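The hexagon blanket, part whatever this is now

I put the last hexagon on the pile on Tuesday, felt very pleased with myself for as long as it takes to boil a kettle, and then remembered that a pile isn't a blanket. There are 300 of them. They live in two carrier bags behind the sofa, and the cat has views on one of the bags.

For anyone new: this is the crochet blanket I began in April, from a pattern called Pondance that Sandamali Jayasinghe wrote for our Fiscombe yarn group. Small hexagons, two rounds each, greens and murky blues with the odd mustard one, meant to look like light on a duck pond. Mine looks like the duck pond at Fiscombe, so full marks for realism.

The yarn is Fakir, the cotton blend in the thin balls. I like it a great deal. It splits if you glance at it, and the dark green leaves a faint tint on your forefinger that makes people in shops pass you your change by the edges, but the stitches sit beautifully flat once you've bullied them into it. 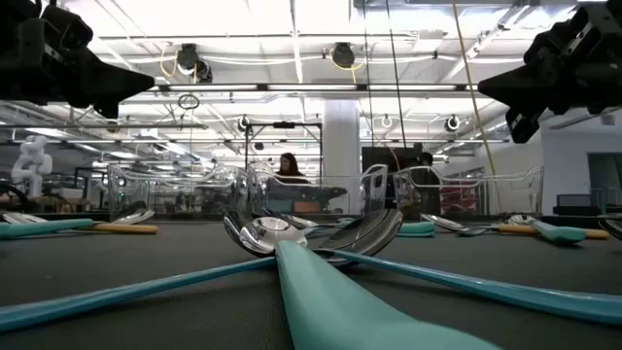

Do you have to block every single hexagon before joining?

You can skip it if they've all come out the same size, and mine haven't. I can date each one by its tension. The early ones are tight little coasters made by somebody reading the instructions aloud. The middle ones are fine. The ones from the train to my sister's are so floppy they could be hats for eggs. So I am blocking the lot, a dozen at a time, on a foam mat with pins, a spritz of water and a night left alone with the door shut.

Blocking does forgive a lot. A coaster will stretch out to meet a hat halfway if you're firm with it. I had to pull out only two altogether, and one of those had seven sides, which I maintain was ambitious.

Then there's joining. I had planned to whip stitch, as whip stitch is what I know. Tülin Sönmez at group took one look at my test row and asked, very kindly, whether I wanted it to look like that. I did not. She uses a flat slip stitch join through the back loops only, and on hers you can hardly find the seam. On mine you can find it, but you have to be looking.

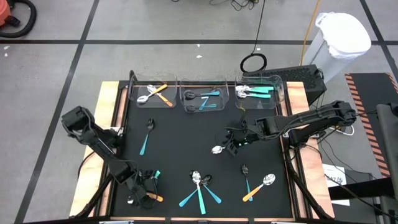 The trick, if you're trying the same thing, is to go up a hook size for the join and keep your hand loose. I did the first row with the hook I'd used for the hexagons and it puckered like a drawstring bag. Out it all came. Slip stitch doesn't like being undone, by the way. It comes out one grudging loop at a time and you will need a lamp and something undemanding on the radio.

I'm joining in long zigzag strips first, then strip to strip. Rokeya Chowdhury swears by starting in the middle and spiralling outwards, and hers is finished and on a bed, so perhaps listen to Rokeya. I tried it and lost track of which way was up by the second lap.

Ends: 1243 of them. I know that because I counted, one evening when I should have been weaving them in. Some hexagons change colour and some don't, a few have a join mid-round where a ball ran out, and I now understand why the pattern says, in bold, to deal with your ends as you go. I read that bit in April. I remember nodding.

So far I've woven in 67, all on the mustard ones, on the grounds that there are fewest of those and I wanted to finish a colour.

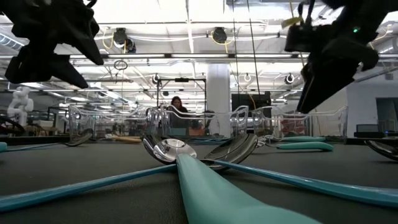

What I'd change next time

Fewer colours, for a start. I'd also work over the tails in the second round, which Pondance tells you how to do on its first page, with a diagram. And I'd buy all the dark green in one go, as my last three balls are from another dye lot and have a distinctly brownish look about them. I've scattered those hexagons around the edges and am calling it reeds.

The border is still undecided. Sandamali's has a neat double crochet edging with a picot at each point. I have tried one picot and it resembled a wart. Plain double crochet, then, probably in the murkiest blue, if there's enough left in the bag the cat hasn't claimed.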